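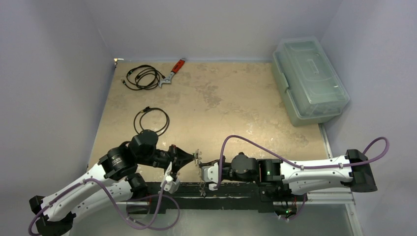

Section 6. Clearing the bench and putting away cords and hand tools

By now your Ritwood bench is standing level and you have probably used it once or twice, so there will be a few things lying on it. Please take the ten minutes or so that this section asks for before you go on to the shelf kit. Owners write to us more often about missing cords than about any part of the bench itself, and a good habit at the start is so much easier than a big clean-up in February.

You will need: the lidded storage box, the strap pack (part 2951), a soft dry cloth, and the tools and cords you have been using.

6.1 Coiling a cord

1. Unplug the cord at both ends and lay it out along the bench. Run it through your fingers from one end to the other and feel for nicks, flat spots or sticky patches.

2. Hold one plug in your left hand (or your right, if that suits you better) and bring the cord around in easy loops about as wide as a saucer. Let the cord turn the way it wants to. If a loop insists on flipping over, give the cord a small twist between finger and thumb and carry on.

3. Leave a hand's length free at the end, with the connector on the outside of the coil where you can find it again.

4. Close a strap around the loops at one point. Snug is fine, tight is too much.

Caution: Do not wind a cord around your elbow, around a wrench handle or around the leg of the bench. The wire inside can break where you can't see it.

Note: Black cords look very much alike once they are coiled. Write what each one belongs to on the strap tag before you put it away, even if you are quite sure you'll remember.

6.2 The adjustable wrench

1. Wipe the jaws and the handle with the cloth. Rubber-covered grips pick up oil from your hands, and a little warm water on the cloth will take it off. Dry the metal well afterward.

2. Turn the adjusting screw until the jaws are nearly closed, then back it off by a quarter turn.

3. Store the wrench on its own side of the box. Please don't lay it on top of coiled cords, however handy that seems at the end of a long afternoon.

6.3 Filling the box

1. Put the heavier tools in first and the cords over in the free half, standing on edge if they'll fit.

2. Press the lid down at all four corners. If it rides up on one side, something underneath is too tall, so open it and shift things around before you try again.

3. Set the box in a back corner of the bench, clear of the part where you work.

Caution: The Triso shelf kit is rated for boxes up to 247 mm tall. Measure yours before you buy a second shelf.

6.4 Marks on the work surface

A beige top will take on tan and brownish patches with use. Wipe up spills when you see them and go over the top with a damp cloth now and then. Scouring powder will leave you with a dull spot, so leave that under the sink.

Spare straps and tags can be ordered from the Kisbridge parts counter. Ask for Ruben Smits or extension 179, and have your bench label number handy.

Continue with Section 7, Fitting the shelf kit.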